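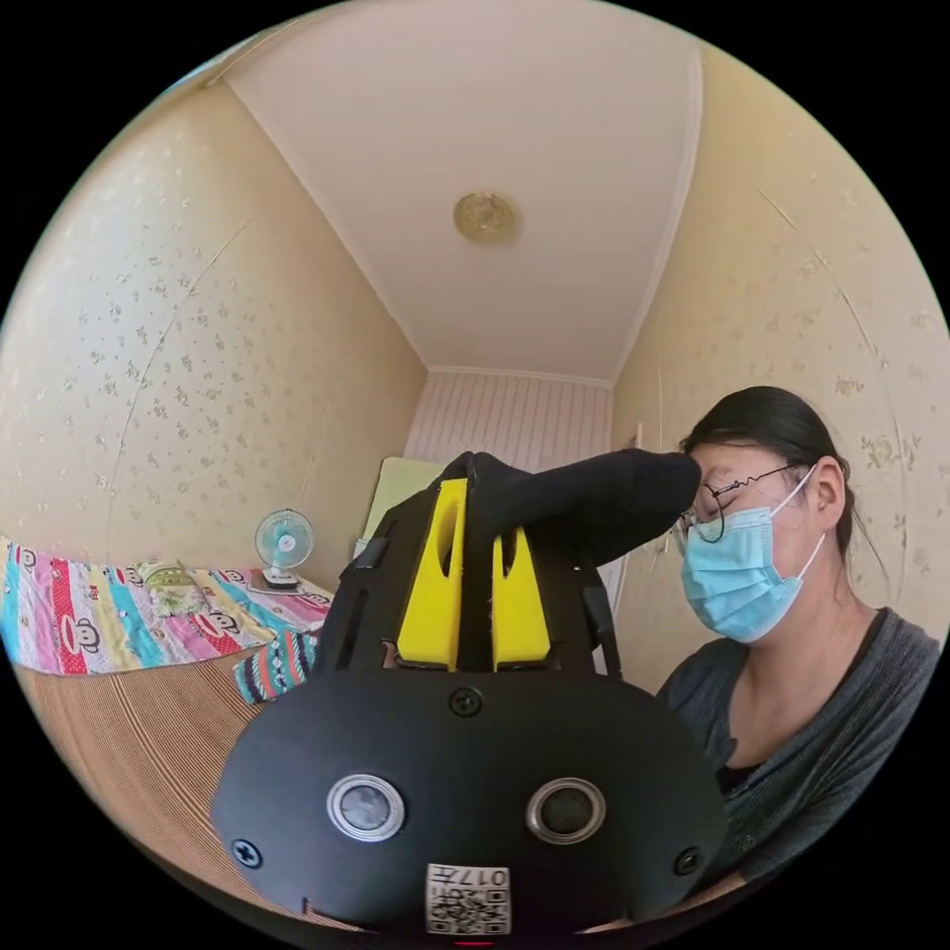 Comparing Two Finger Shapes on a Hand-Held Gripper for Cloth Tasks
Project report, Robotics Lab Course
Costel Nikolovski and Gunhild Lykkegaard
Supervisor: Frans Vandenberghe
Submitted 2025-08-06

1. Background

Our course group works with hand-held grippers that record demonstrations for later use on a robot arm. Most of the earlier student projects used boxes, cups and blocks. Cloth was left out, mainly due to the fingers slipping on thin fabric and the camera losing sight of the part being held. We wanted to know how much of this comes from the fingers and how much from the person holding the tool.

We compared two sets of fingers. The first set is the one the lab prints by default, which we call Pryor after the print profile. The second set, Drellel, was drawn by Ívar Overgaard last year for a different project. It has a thinner tip and a softer pad. The grip mechanism, cameras and recording software (Cusum) stayed the same for both sets.

2. Task

The task was to pick up one sock from a flat pile, lift it clear, and lay it on a marked spot with the toe pointing away from the operator. We picked socks as they are cheap, they come in many thicknesses, and the long shape makes it easy to tell whether the item was laid down straight.

A trial counted as a success if three things were true: one sock only was lifted, it was not dropped on the way, and the toe ended up on the correct side of the line. If the operator had to open and close the fingers more than twice, we stopped the trial and marked it as failed.

Henrique Paiva did the first block of trials and Gunhild did the second. Both had a short practice session with each finger set before any data was kept. Costel ran the recording and wrote the log.

3. Results

Drellel reached a success rate of 92 percent and Pryor reached 70 percent. Most of the Pryor failures were double picks, where a second sock came up with the first. With Drellel the double picks almost went away, but we saw a new kind of failure. On thick wool socks the thin tip bent outward and the sock slid down toward the base of the fingers, which made it hard to release.

The operator made a smaller difference than we expected. Henrique was faster, Gunhild dropped fewer items, and the order of the two finger sets was the same for both of them. We did not have enough operators to say more than that.

Approach angle mattered for both sets. Coming in low, with the fingers nearly parallel to the surface, gave more double picks than coming in steep. We did not plan for this and only saw it when going through the log, so the angles are estimated from the recordings and not measured.

4. Work surface

The first trials were done directly on fabric. The fingertips caught the cover under the pile and the operator had to shake it free. We changed to a stiff board under the pile and threw out the early trials. On the board the tips can be pressed down lightly without catching anything, and the edge of the board gives a straight line to check the placement against.
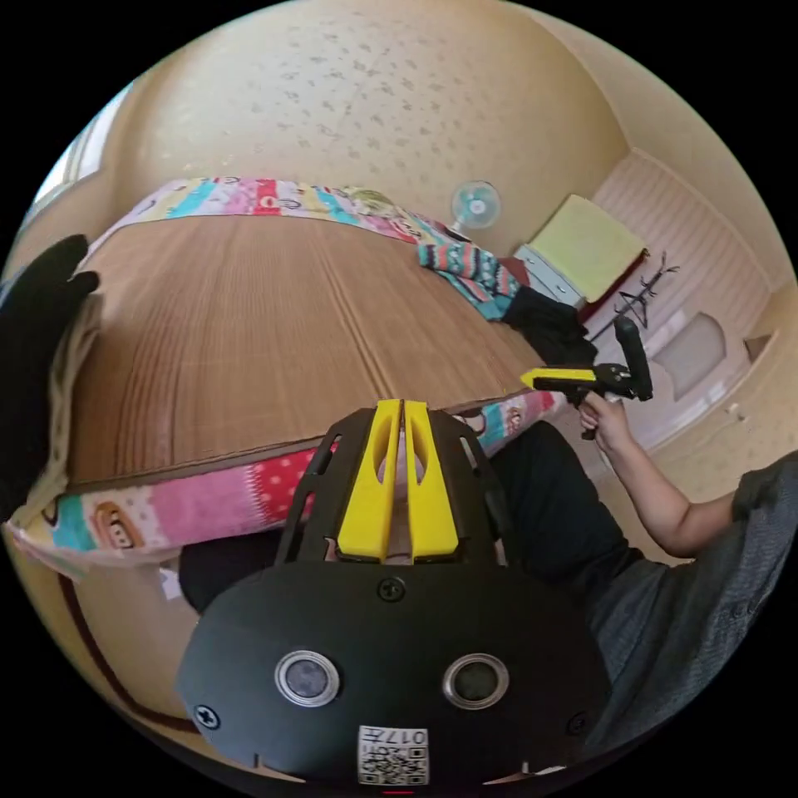

Does a stiff surface make the comparison unfair to one of the finger sets?
It helps both sets, but the thin-tipped one gains more, so our numbers should only be read as results for a hard, flat surface.

5. Recording problems

Cusum saved 3021 clips in total, including practice and discarded trials. A number of them had a time offset between the two camera streams. Restarting the recorder between blocks fixed it. We also had trouble with dark socks, where the tracking software lost the outline of the fabric against the gripper body. We kept those trials in the success count, which was logged by hand, but left them out of the tracking tests.

The Drellel pads wear faster. After around 2000 open and close cycles the surface of the left pad had gone shiny and we replaced it. The Pryor pads lasted through the whole project without being changed.

6. What we would change

The placement line should be marked before the first trial and left alone. We moved ours once and had to relabel a block. We would also sort the socks by thickness from the start, and log the approach angle as its own field.

Ívar has a version of the thin finger with a rib along the back that should stop the bending. It was printed too late for us to test. The files are in the Fatau folder on the course drive, next to our log and the label sheet.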